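Vullavville Hall kitchen, safety walk-round, 20th December
Checked by: Nusrat Cheema

1. Gas shutoff. OK. Handle stiff, still turns. Label faded, needs redoing.

2. Pans. Coating looked at, handles tugged. Pass.

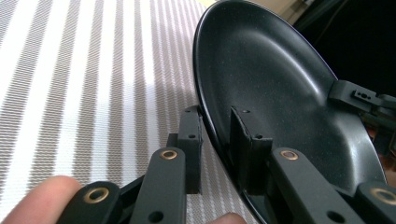 Black non-stick pan, speckled interior

3. Extinguishers. 2 on wall, both in date. Blanket by the door is behind the coat rack again. Move rack.

4. Plates and serving dishes. Chips, cracks. 7 binned from the Hurkunora set, rest fine.
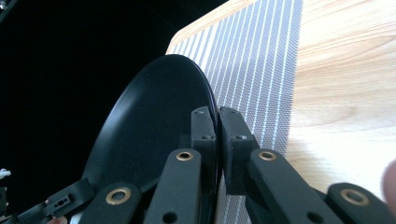 5. Fridge. Seal torn at bottom corner. Reads OK but log sheet blank since May. Fail untill log restarted.

6. Floor by sink. Mat curling, trip hazzard. Tape for now. 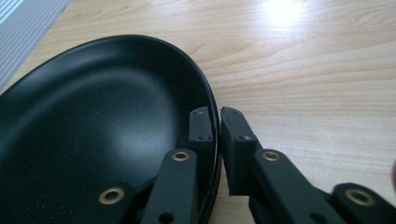
Minhas: tape won't hold on that floor, we tried it in May. Just order a new mat.

OK, mat on order list. Item 6 stays open.
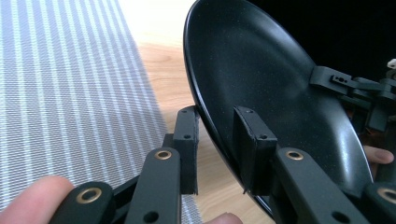
7. Exits. Back door clear. Front sign bulb out, Hakura to quote.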